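Sourdough Starter: Your Questions

How often should I feed it?
Once a day on the counter, once a week in the fridge. I give mine 20 grams of flour and 20 of water – that's plenty! 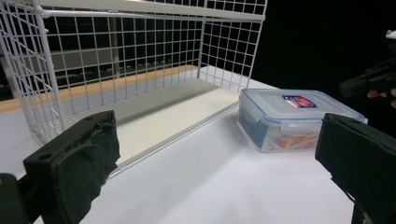 Can I use tap water?
Tap water is fine in most towns.

Which flour do you like?
Plonwood rye, always (Kamil Tóth swears by white, and we argue about it).

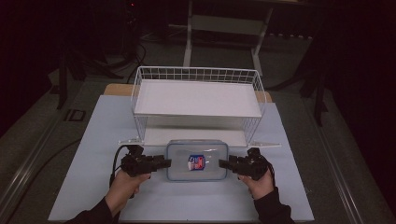 Wire basket and a clear food container.

Does it need a glass jar?
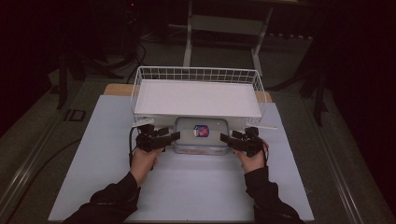
My first starter lived in a chipped mug for months, so no. Anything roomy that you can wash easily will do. A clear plastic food container is great, and you can watch the bubbles through the side. Just leave the lid loose.

Mine smells like nail polish. Is it dead?
Probably just hungry!

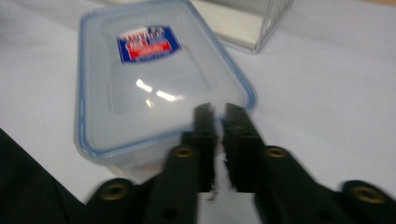
Pour most of it off, feed what's left and give it two days. In July I feed twice.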